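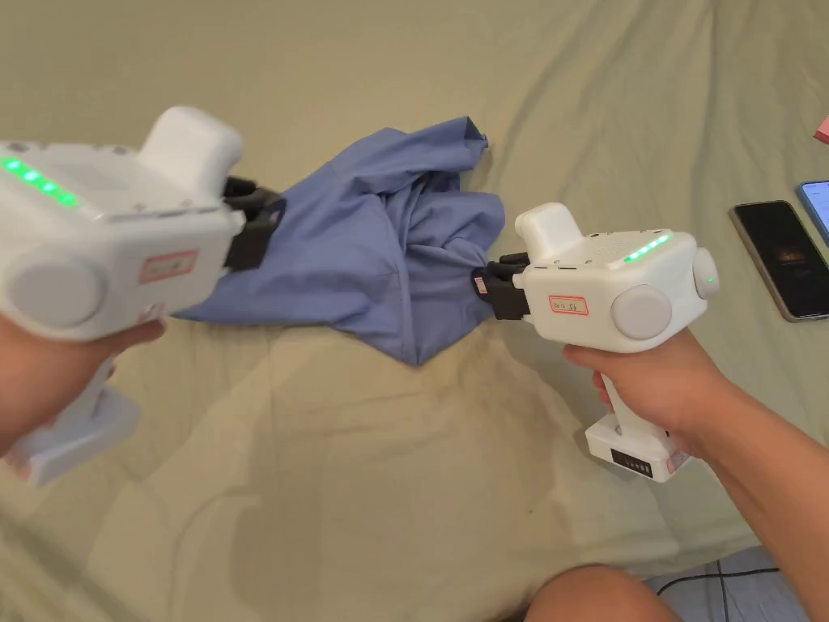

So you want to know how I fold, and mostly why I do it on the bed. I get this one every week! My name's Dulce Quintero, I do wash-and-fold out of my house in Plinby, and I don't own a folding table. A made bed is wide, it's soft, and it's the right height for me if I stand close. A wrinkled sheet underneath is fine too, so don't go smoothing the whole bed before you start. Anything that's all bunched up like the blue one wants to be taken by two opposite sides first, then opened out. Don't start flattening from the middle – you just press the creases in.

Do I have to fold right out of the dryer?
No, but sooner is better. If a load has been sitting in the basket overnight I throw it back in with a damp washcloth for 13 minutes and that takes care of most of it.

What if I can't find the shoulders?
Happens to me all the time with soft knits. Pick the pile up from the top, let it hang, and give it one shake. Usually a sleeve or the hem drops out and you can work from there.

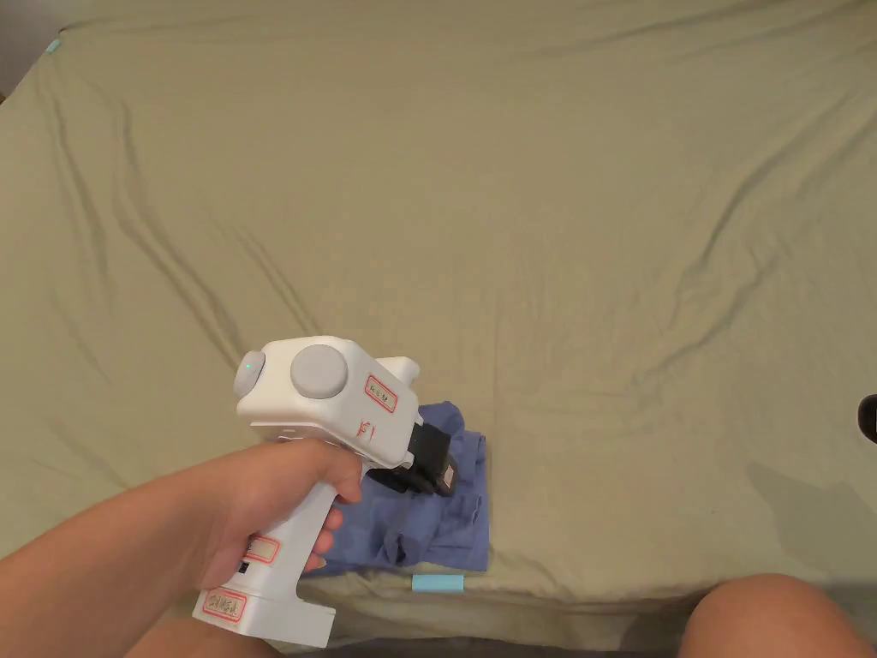

If it still won't sort itself out, lay it back down and try another spot. Thin fabrics cling to themselves, and dryer sheets only help a little (I stopped buying them).

Do you fold or roll?
Fold for drawers, roll for suitcases. My sister-in-law Snežana Hodžić rolls everything, even pillowcases, and we've agreed to stop discussing it.

How many shirts go in a stack?
I quit at 24 for thin tees, way fewer for sweatshirts. Any taller and the whole thing leans over when I carry it down the hall.

Can I use your method on fitted sheets?
Sort of. Tuck the corners into each other, fold it in thirds, and put it at the bottom of the closet. I have a longer answer coming in March.

Do you pick up in Dasedholm?
Yes, Tuesdays only, 2 bag minimum. Leave the bags on the porch and tie them shut please – I've lost socks to the wind out there. Put your name on a piece of masking tape, and if anything is line dry only, put it in a separate bag and tell me.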